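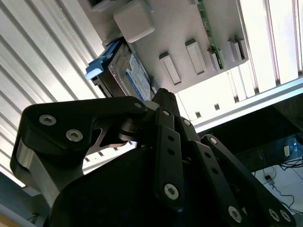
Fig. 4. Hard drive with light blue handle on a gray panel.

4. Moving your recipe archive to a new drive

The Vevska kitchen planner keeps all recipes, shopping lists and menus in one archive. Please make a copy before you change the drive in your home computer.

1. Open Vevska and choose Archive, then Save Copy.
2. Select the folder for the copy. It must have 600 MB of free space.
3. Wait until the word Ready is shown. A large archive can need 60 minutes.

Note: Recipes marked as drafts are not included in the copy – save them first as finished recipes.

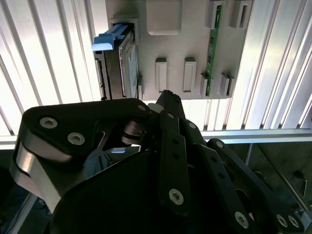 4. Close Vevska and shut down the computer.
5. After the new drive is installed, start Vevska and choose Archive, then Restore.
6. Enter your household name exactly as before, with the same capital letters.

Caution: Do not restore the same copy two times. All menus will appear double, and they must be deleted one by one.

If message 169 is shown, the copy is not complete. Repeat from step 1 on the old drive.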